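search this site Search Clear

Keep the rulebook short: a talk with Ostap Palamarchuk

Ostap Palamarchuk writes the operating rules for two-armed robots at Witell, a company that tests handling work in ordinary offices. His rules cover what the arms may pick up, how they hold it, and what a person has to check before and after. We talked one Sunday in August, when the office was quiet, and he had a printed copy of the rules on his knee with pencil marks on most pages.
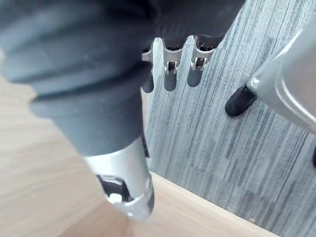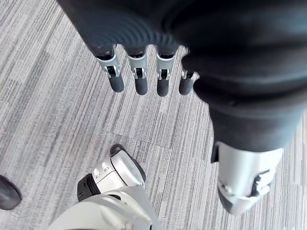
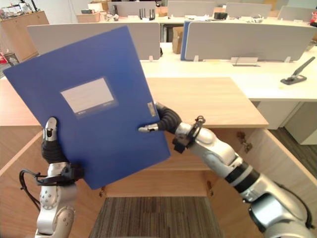

Start with the hands

Palamarchuk's first rule is about fingers. Before any lift, the operator looks at each hand from the palm side and from the back.

"You look at the joints and you look at the tips," he said. "If a tip is worn or a cover has slipped, you stop and fix it. You don't write it down for later and keep going."

The check used to sit at the end of the day. He moved it to the start after reading through old logs and finding the same note about a loose cover on three pages in a row. Each entry had been signed by a different person.

He also wants it done with the arms lowered and the motion turned off. "People lean in to see better. That's normal, so the rule has to expect it."

Two hands for anything flat

File boxes, binders and trays are always a two-hand lift under his rules, even when one hand could manage the weight. A flat case held on one side will swing, he said, and the papers inside slide toward the low corner.

"A small tilt is fine. We allow it. What we don't allow is changing the grip while the box is tilted. Set it down, level it, take it again."

The grip has to stay off labels and clasps where there is room to do so. Labels get scuffed, and a clasp that is pushed from the side can open. When there isn't room, the operator slows the arm and notes it in the log.

Cristian Huamán, who trains new operators at Witell, thinks that part could be stricter. He would like a taped training box with the no-touch areas marked in color. "They learn it faster with their eyes than from a page," he told me by phone. Palamarchuk said he had no objection and was waiting for Huamán to make one.

Furniture is part of the job

A long section deals with cabinets and open tops. Palamarchuk asks operators to keep the wrists clear of edges and hinges, and to plan the way out before the way in. An arm that reaches inside a cabinet must come back along the same path.

"Most of the marks on our furniture came from the trip back," he said. "The operator has put the thing down and relaxed a little."

Anything on a nearby desk that could be knocked is moved before the session starts or written on the sheet as staying. He doesn't want desks stripped bare. The company's customers work at real desks, and he says a rule that only holds in a cleared room is no use to them.

Where people stand

The floor rule took the longest to agree on. A person may stand near the robot while it is holding something, but must be in the operator's view and must not reach for the object. Handing things over directly is banned for now. The robot puts the item down and moves both hands back, then the person picks it up.

Huamán and Palamarchuk disagree about when to relax that. Huamán wants a trial with soft items only. Palamarchuk wants a written stop word first, agreed by everyone in the room, and a second operator with a hand on the stop button.

The rulebook runs to nine pages. He is trying to get it down, and the pencil marks on his copy are mostly crossings-out. The page on chargers will probably go to a separate sheet.

Related items
Okar revises its lifting checklist
Stop buttons: where to mount them in a shared office
Sibiya on training operators in pairs
Hotance opens its handling log template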